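# Galería: pinza Moreo, fallo de agarre (octubre)

Subo esto deprisa porque Nisha lo necesita para la reunión y no me da tiempo a redactar nada decente. Resumen para quien llegue nuevo: la pinza de mano suelta presión sin avisar. No siempre. El almohadillado sigue en contacto con la pieza, la lectura de fuerza dice que todo bien, y de repente el recipiente resbala y al suelo. Nos ha pasado con envases de plástico, sobre todo los lisos.

De momento nadie se ha hecho daño. Un envase con agua caliente sí se volcó en la mesa — por eso esto ha pasado de "molestia" a parte de seguridad. Desde entonces todo vacío o con agua fría, sin excepciones.

## Lo que sabemos

- Lote de 1000 agarres antes del cambio de firmware: ninguna caída sin aviso.
- Lote de 3000 después del cambio: 19 caídas, todas sin aviso.
- El código que queda en el registro es siempre el 339, pero aparece *después* de la caída. No sirve para parar nada.
- Zinhle Gumede cambió las almohadillas por un juego nuevo. Mismo resultado, asi que desgaste no parece.
- Con la pinza quieta sobre el banco no lo reproducimos. Hay que moverla, girar la muñeca, acercarse a algo.

Tripathi (los del firmware) dice que puede ser el filtro de la señal, que suaviza demasiado y se come el aviso. Han pedido los registros en crudo. Se los mandé a las 16:40, sin respuesta todavía. Wuven, que nos vende las almohadillas, contesta que el material está dentro de norma y ya. Bueno.

Lo que más me preocupa es el giro. Cuando inclinas el envase para meterlo en un hueco, el peso se va hacia un dedo y el otro se queda casi de adorno. El control debería compensar y no compensa, o compensa tarde. Nisha Negi cree que es mecánico, yo creo que es software, llevamos así desde la mañana.

## Las pruebas en la mesa

Rutina de cocina: coger envase, llevarlo al microondas, dejarlo, retirar. Envase cerrado y vacío. Siempre una segunda persona en la sala, a distancia, y si algo se cae que se caiga — no se intenta atrapar al vuelo, que ya hubo un susto con eso. 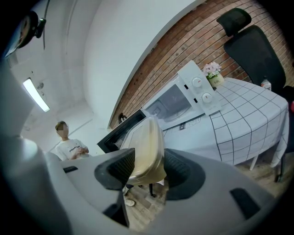 El tramo malo es la aproximación a la puerta. En recto aguanta mucho mejor. Si el operador corrige el ángulo a última hora, ahí se concentran casi todas las caidas del segundo lote. Estoy separando los registros por tramo, va lento.

## Pendiente

- Volver al firmware anterior en una sola unidad y repetir la rutina entera.
- Pedir a Tripathi el aviso 339 *antes* de perder presión, aunque dé falsas alarmas. Prefiero mil falsas.
- Avisar a Trondmont de que su unidad lleva la misma versión. Lo hace Zinhle.
- Nada de líquidos calientes hasta nuevo aviso. Lo repito porque esta mañana habia una taza llena al lado del banco.

Iré añadiendo cosas según salgan. Si alguien tiene registros de otra unidad, a la carpeta común, con la versión de firmware en el nombre por favor.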